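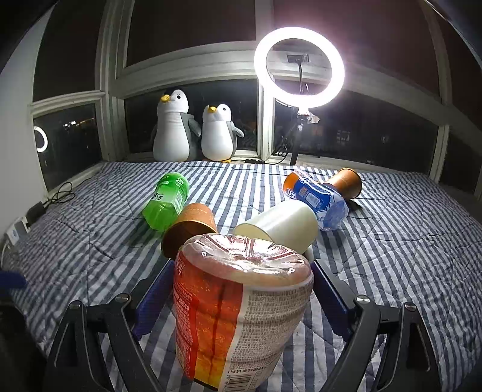 Where do you start when the bed has turned into the table?

Start with whatever could spill, then the things that only need throwing out, and leave anything you might still want to eat for last.

Filed under: Short Fiction / Home & Away / Quick Reads

My sister called at twenty past nine to say she was on the Grolleo bus and would be at my door in 40 minutes, and could she have the bed by the window, please, because she remembered the bed by the window from the photos and had been thinking about it all the way from the coast.

I said of course! I said it was all ready for her. I was standing right next to it when I said so, with the phone against my shoulder, looking at a green soda bottle lying on the bedspread.

You have to understand that I don't sleep in the bed by the window. I sleep in the little back room, where it's dark and the radiator works, and the window bed is where I live. I eat there and I read there and I take phone calls there with my feet up on the sill beside the penguins. I picked the apartment for that bay window, even though the kitchen has one drawer and the drawer sticks. The woman from the rental office kept trying to show me the closet and I kept drifting back to the glass. You can see most of Cernomwood from up there, the bridge and the gas station and the hill with the lights on it. I signed for two years and ate my first dinner on the bare mattress.

So things collect. A coffee comes home with me from Cassim, I put the cup down on the bed to answer a text, I lie back, the cup goes over. I'm always so sure I'm going to pick it up on my next trip to the kitchen, and then I go to the kitchen and I'm thinking about toast.

I got off the phone and went for a trash bag, and of course there was only the roll with no perforations (cheap, from Plilico, never again), so I spent a good while hacking at it with the bread knife. When I got back I did the bottles first. The one with the orange cap had rolled over beside the cable, and I picked it up by the neck and held it against the light to check it before I dropped it in. Then the paper cups. I stacked the brown ones, and the white one wouldn't stack with them, being some other shape from some other place, and I stood there trying to make it fit as if it mattered.

My sister is tidy. I should say that. When we were kids we shared a room in June, every June, at our grandmother's, and she ran a strip of masking tape down the middle of the floor. Her side had a bed with the corners tucked and a glass of water with a saucer on top of it. Mine had, well. By the second week you couldn't see the tape on my side at all, and she'd lift the edge of a sweater with her toe, very politely, to find out where the border was.

The penguins are from those summers. They were both hers to begin with. She was 13 the year she decided she was done with stuffed animals, and she put them on my pillow, over the border, the big one and the little one, without saying anything. I was furious. I thought she was tidying them onto my side. I carried them back and put them on her pillow, and in the morning they were on mine again, and that went on until the end of vacation, when I happened to be the one who had them at the moment the suitcases got zipped.

I have never told her I kept them. She hasn't visited since I moved in, and in the photos I send her they're always behind something.

So there I was with the bag in one hand, and I'd cleared the cups and the bottles, and all that was left on the bed was the noodle cup, the big round one, still in its plastic wrap. I'd been saving it for the kind of evening when you get in late and soaked. I sat down next to it and thought, she'll be hungry. She never eats on a bus. Then I thought, you can't give your sister instant noodles when she's been traveling since lunch, and then I thought about what else was in the kitchen, which was half a lemon and the toast situation, and I put the noodle cup on the counter next to the kettle with two forks. It looked almost planned.

Then the bedspread. I bought it at the closing-down sale at the big Plilico for 20 dollars, blue and white stripes with the stitching running across on a slant, and the person at the register told me it would hide anything. I've found that to be mostly so, but it doesn't hide wrinkles. I pulled from the left and they all went right. I pulled from the right and they came back. I got up on my knees in the middle of it to smooth the far end near the sill and of course made two big dents with my knees, and had to back off the bed swatting at the dents as I went. I could hear a bus down on the hill and I had no way of telling if it was hers.

I swiped at the sill with my sleeve. I had the ring light on, since the ceiling bulb in there went out around New Year and I've never borrowed a ladder. It makes the whole window look like a dentist's, but you can see what you're doing. I use it to call my mother, who complains that otherwise I'm a voice coming out of a cave.

And then I had the penguins to deal with. I picked up the big one and got as far as the hall closet with it under my arm. I had the door open. The vacuum was in there, and the winter coats, and a bag of bags, and I couldn't see one place in that closet where you could put a penguin down facing forward. I came back and set it where it had been, on the left, with the little one tucked in beside it. I turned them a bit toward the bed and then turned them back.

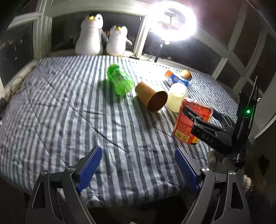 The window bed, with half a dozen things on it.

She rang at two minutes to ten, early, and came up the stairs carrying her bag in front of her with both arms because the handle had broken at the station. She was smaller than I remembered and her hair was wet on one side. She said it was raining on the hill. I said it hadn't started at my end yet and she said give it a minute.

I made a big thing of showing her the kitchen first. She opened the drawer on the first pull, which I have never managed. She looked at the noodle cup and the two forks and said, "Oh, good," and really seemed to mean it, and she filled the kettle herself before she'd even taken off her coat.

"Can I see it?" she said. "The window?"

I went ahead of her so I could move the trash bag with my foot, having left it right in the doorway, naturally. She walked past me, put her hand flat on the bedspread, and pushed at one of the wrinkles, the way I'd been doing, and it went off to the right. She laughed. She looked at the lights on the hill for a bit. Then she looked down at the sill.

I started talking. I talked about the radiator, and how the best blanket was in the back room if she got cold, and how the windows looked drafty and weren't too bad. I believe I mentioned the rent. She reached over and straightened the little one's flipper, and then she took off her shoes and lined them up under the sill with the toes to the wall.

"You've got them on the wrong sides," she said. "The big one goes on the right."

"They've always been like that."

"On your bed, maybe."

The kettle was going by then, so I went to see to it. I took my time with the lid and the plastic, which came off in about nine pieces, and I poured the water up to the line and put a saucer on top to hold the heat in. When I carried it back through with the forks in my back pocket she was sitting cross-legged in the middle of all my smoothing, coat still on, a Cassim cup from her own bag tipped over next to her knee, and the penguins had traded places.

"Move over," I said, and she did, a little.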